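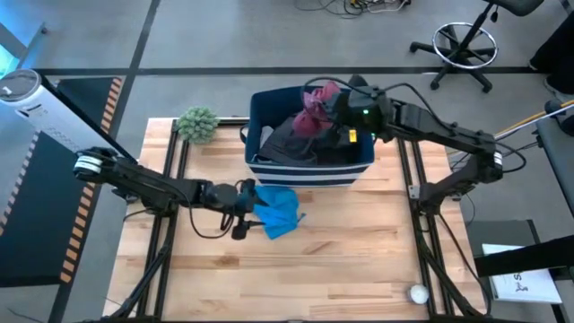 The striped bin on the butcher-block table, a blue cloth in front and a maroon one over the top of the pile.

Soft bins, hard questions

Every fall the storage catalogs promise that a fabric bin will fix the laundry. I've bought enough of them to doubt it. This gallery looks at one bin, one table and the clothes in between, with notes for anyone about to spend money on the same idea.

The bin
Navy and white stripes on the front, plain navy inside. Stripes sell bins, I'm convinced of it. They do nothing for a T-shirt. The dark inside does hide lint, and it also hides dark socks, so good luck finding the second one.

The handle
A dark loop on the side. Fine for sliding a bin off a shelf. I wouldn't trust any loop like it on the stairs with wet towels, whatever the tag says. The Bendska I used to own lost one in October.

The pile
Gray and black at the bottom, with something lighter near the left wall. Storage people call this "file folding friendly." Maybe, if you fold. Most of us drop things in and the bin turns into a smaller floor.

The blue cloth
Crumpled on the wood, bright enough that you'd never lose it. I keep the loud colors out until last when I sort. The Triva method says to start with them - I tried that and ended up with the same heap, only duller.

The table
Narrow planks in pale yellow, tan and reddish brown, knots and all. Butcher block is good to sort on if you keep it dry. Eichhorn sells an oil for it and wants three coats. I stopped at one on mine and can't see what I missed.

The plant
Round, pale green, lots of pointed leaves. Every storage page has a succulent on it somewhere. It takes up a corner you could fold a shirt on.

Next gallery: lidded boxes from Flomell, 836 reviews and hardly a complaint among them. We'll see.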